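Chapter 3
Bowls, Cups and the Trouble with Holding Things

Most of what we know about ancient kitchens comes from what people dropped in them. A bowl that was looked after, washed and handed down to a grateful niece tells us very little, as it usually ends up somewhere we can't dig. A bowl that was knocked off a shelf by a goat is another matter. Archaeology owes a great deal to goats.

In this chapter we look at how the shape of a vessel gives away its use. We begin at Kaewkla, where Amnuay Bunnag spent 20 years sorting broken pottery into trays and arguing with anyone who moved the trays. His first rule was to ignore decoration until you have looked at the rim and the base. Painters follow fashion. Rims and bases have to deal with soup.
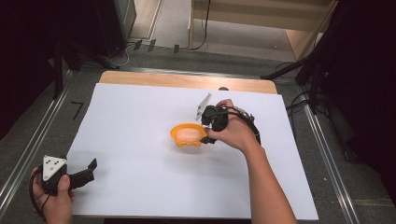
A rim that turns inwards keeps liquid from slopping out when the vessel is carried. One that flares outwards is easier to pour from and easier to drink from, though not by small children. Bases are just as talkative. A rounded base sits well in sand or ashes and very badly on a table, so a household that owns a lot of them probably did not own a table. Feet lift a hot bowl clear of whatever it might scorch, and they also snap off, to the delight of later students.

Bunnag's second site, Grukbridge, nearly undid all this. Of the first 100 bases recorded there, 22 had feet worn down on one side only. He suggested sloping floors. His critics suggested careless washing-up. We shall return to the quarrel in Section 3.4, by which point you will have measured enough bases to take a side.

Key terms: rim, base, foot, wear pattern, sherd

Before you read on, find a bowl at home and turn it over. Empty it first.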